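Shared Facilities Board > Workrooms > Table coverings and small parts, Kidthorpe workroom

kidthorpe_facilities
Posts: 184

Users of the Kidthorpe workroom are asked to review the present arrangement for covering the worktables. At the close of each session all cloths are to be lifted, shaken out over the bin and laid flat again. A cloth left hanging in a bunch over the edge of the table is easily caught by a sleeve or a cable, and small parts lying on it go to the floor. The floor mat is to remain where it is laid. Comments are invited until the end of September, after which the room sheet will be reissued.
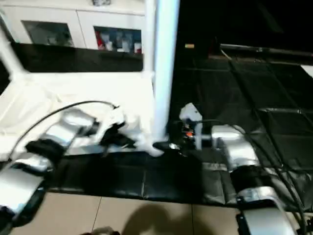
Yesenia Correa: I support lifting the cloths. I do not support laying the same ones down again. A cloth that has been in use for several weeks carries dust from one job to the next, and shaking it indoors only moves the dust to the mat. The room sheet should require a clean cloth at the start of the day. Laundry can take a bundle on any morning before 8.

kidthorpe_facilities

The suggestion is noted. The laundry allowance for the current period covers 15 cloths, and the Bakby workroom draws on the same allowance. A daily change is therefore not possible at present. A weekly change could be considered.

bakby_desk

Bakby has no objection to a weekly change, provided the count is shared fairly. We would add that the covering is a minor matter compared with the white plastic parts. These have narrow walls and deep pockets, and grit settles in the pockets where a cloth cannot reach. The ridged collar is equally difficult. We clean ours with a soft brush and then rinse them. Wiping alone has not been adequate. 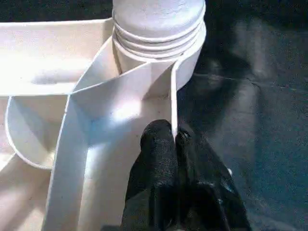
White plastic part, with the ridges at the foot of the cylinder.

hassanpour_stores
Posts: 300

With respect to the previous post, Stores does not recommend brushing. Thin walls mark easily, and a marked part is returned to us as damaged when it is in fact only scratched. Compressed air at low pressure is sufficient for the pockets. The collar may be wiped with a damp cloth wound once around it.

bakby_desk

We have brushed ours since the Bresport move and have had no returns. The type of brush matters — ours is a paintbrush, and a fairly old one.

hassanpour_stores

Then the room sheet should state the type of brush. "Soft" is read differently by different people.

kidthorpe_facilities

Both methods will be listed. May we return to the tables. 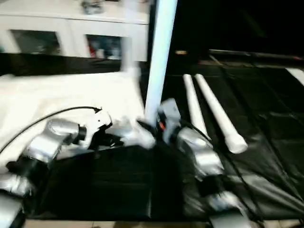 Yesenia Correa

My preference would be a single covering on each table. Two materials side by side are never laid flush, and the join becomes the place where screws and offcuts collect. At present the white cloth meets the black cover on a slant, and the black cover is creased enough that anything set down on it sits unevenly. White rods such as the two lying on it do show up very well against black, and I would accept black throughout for that reason, if it were pulled flat and clipped.

hassanpour_stores

Stores has clips. Please submit a request in the usual form and state the thickness of the tabletop.

bakby_desk

Black shows every speck of plastic dust. Bakby would prefer white, although we recognize that white parts are then harder to find. Is a gray covering available?

hassanpour_stores

Not at present. The supplier has quoted around 8 weeks.

kidthorpe_facilities

Thank you. The draft room sheet will provide for one covering per table, clipped at the corners, with a weekly change where cloth is used. The color will be left to each workroom. The draft will be posted in this thread, and further remarks on brushes should be sent to Stores directly.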